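The Commission Sheet Should Belong to the Agent Too

By Lourenço Falcão
2022-05-29

I have worked in the back office of real estate brokerages for 19 years, in two countries, and I want to defend an opinion that makes me unpopular with some owners. I believe every agent should be able to open the calculation of his or her own commission at any hour, without asking permission and without waiting for the closing.

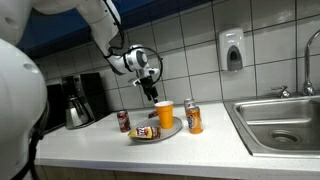 In most offices I know, the agent receives a number. The number arrives with the payment, and behind it there is a split, a cap, a desk fee, maybe a referral, maybe an old adjustment from a sale that fell through. All of this exists in the software. The agent sees only the result, and if he doubts it he must write to the accounting person and hope she has time before the end of the month.

At Pirnell, where I worked until April, we used Granum for our transactions. It is a good program and I have few complaints. It had a setting that opens the commission worksheet to the agent while the file is still pending. The setting was off. I asked why, and the answer was that agents would argue more.

I understand this fear. I shared it for a long time. An agent who sees a fee of 200 dollars will ask about the fee. But he was already asking, only later, with more anger, and to the wrong person. In one week I answered the same question about the same transaction fee so many times that I kept the reply saved in a text file.

My former colleague Qiuyue Tian had a different view, and I should be fair to it. She says that a pending worksheet is a draft, and that people spend a draft. An agent who reads 2000 dollars on the screen has already paid his car with it. Then the inspection finds something, the seller gives a credit, the price goes down, and the office becomes the thief. She has seen this happen and so have I. My answer is to write the word "pending" very large, and to show what changed and on which day. Hiding the page teaches the agent nothing about how a sale can change.

There is also the question of mistakes. When we moved the old files from Wamalon, one agent had a split that was never updated after her anniversary. She was short 579 dollars. The person who found it was the agent herself, with a pencil, from her own papers. We paid her the same day and the owner apologized, but I remember that I was ashamed. Our checks had passed over that file more than once — mine included.

Some brokers will tell me that every office makes its own agreements, and that agents compare. Yes, they compare. They compare now, in the parking lot, with wrong numbers. If Mendes down the street offers a better split, your agent knows it before you do, and a closed worksheet will not keep her.

I do not ask that everybody see everything. The agreement of one agent is private to that agent and the broker. I ask only that the person who earned the money can read the sums, line by line, while there is still time to correct them. In Granum it was one box to check, on the second page of the permissions.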